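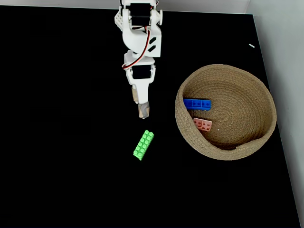 Who owns the grey cat at Turkwood bus station?
She belongs to Catherine Dow, who lives on Baird Street behind the station, and she goes home every evening.

We have printed that at the top as it is the thing most people ring up to ask. The cat is called Ulik. She is six years old, she is microchipped and spayed, and she isn't lost. Between July and the start of this month the bus station office took 200 calls and messages about her, most of them from kind people who had seen her asleep on the ticket counter and thought she had been left behind by a passenger.

Ulik started coming in during the hot weather. The ticket hall has a stone floor and stays cool until the middle of the afternoon, and the doors are propped open from the first bus. At first she kept to the space under the bench by the timetable. After a week she had moved up to the bench, and then on to the counter, where she sleeps next to the card machine. Ibsa Alemneh works the early shift in the office and was the first to meet her.

"I unlocked at half past five and she walked in past me," he said. "I thought somebody would be along for her. I gave her some water in a saucer and got on with the float. When I turned round she was sitting on the lost property book."

He put her outside that day and she came back in. He put her outside again before he went off at one o'clock, and the afternoon clerk found her behind the leaflet rack at four. The staff then did what you are supposed to do with a cat you don't know, and asked about. A notice went up in the window and another in the chemist. Jirasach, the café on platform 2, put a card by the till. Ms Dow saw it there when she stopped for a sandwich.

"I had no idea she went any further than the wall," she told us. "I leave for work at eight and she is on the stairs, and when I get back she is on the stairs. I thought she had been there all day."

Ms Dow offered to keep her indoors, and tried it for two days, but Ulik cried at the back door and pulled a curtain down. The station manager said he had no objection to her visiting so long as she stayed away from the bays. There was some worry over this. The road behind the station is quiet, and the cat comes over the wall and through the staff yard, so she doesn't cross where the buses turn. She has never been seen on the platform side. The drivers have all been told to look out for her anyway, and there is a sign in the yard asking people to check under vans before pulling away.

The television people came in the last week of July. A reporter and a camera operator had been sent to cover the change to the 14 and 15 routes, and were set up in front of the counter to talk to the manager. Anyone who saw the broadcast will know what happened. Ulik got up from beside the card machine, stretched, walked along the counter behind his head and sat down on the pile of new timetables he was about to hold up. He tried to slide one out from under her, and then a second time with both hands. The reporter asked whether the changes had been well received. He said that on the whole they had, and that he would be able to show her the times in a moment.

They kept it in. The clip was shared by 3,000 people over the weekend, which is more than live along both of the routes being discussed, and by the Monday there were visitors in the ticket hall who had not come to catch a bus. Some of them had brought fish.
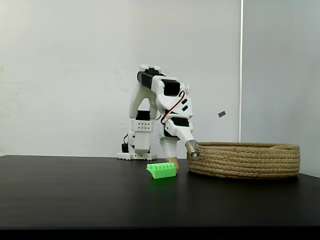
The office would like to be clear on the subject of food. Ulik has breakfast and supper at home, and Ms Dow has had her weighed at the vet's. She has put on more than she should have done in a month. Please don't give her anything, including milk, which upsets her stomach, and including the insides of pasties. The café has agreed to stop selling its small pots of tuna to people who ask for a lid and no fork.

Other requests from the staff are as follows. Please don't pick her up. She will put up with being stroked on the head and along the back, and will move off when she has had enough. Please don't move the timetables to make a better photograph. If there is a queue for tickets, people who are buying tickets go first. Dogs are still welcome in the hall on a lead, and most of them haven't noticed her, but if yours is likely to mind, there is a second entrance on the café side.

We were asked by several readers what they should do if a cat turns up at their own place of work. The staff at the station did it in a sensible order, so we will repeat it. Look for a collar first. If there isn't one, ask the nearest houses before going any further, as most cats don't go far. A paper collar with a phone number on it, put on loosely, will often come back the next day with a reply. Any vet will scan for a chip free of charge and you don't need to be the owner to ask. A cat that looks thin, hurt or frightened is a different matter and should be taken in the same day. A cat that looks well and turns up at the same hour each morning almost certainly has somebody.

Ulik now wears a green collar with a tag that reads "I live on Baird Street. Fed." Ms Dow paid for it, and the drivers had a collection and bought a spare.

There is also the matter of the postcards. One of the clerks took a picture of Ulik on the counter and had 100 cards printed, to be sold at the window for the air ambulance. They went on sale on Thursday, August 9, 2018 and had gone by the end of the afternoon. More have been ordered. They cost 50p each, cash only, and the office can't post them out. If you have already written in asking for one by post, your stamps will be returned.

The new timetables for the 14 and 15 are on the rack to the left of the door. The Sunday service on the 15 now leaves from bay C, and the last bus back is ten minutes earlier than it was. The copies on the counter are the same as those on the rack, so there is no need to wait for her to get up.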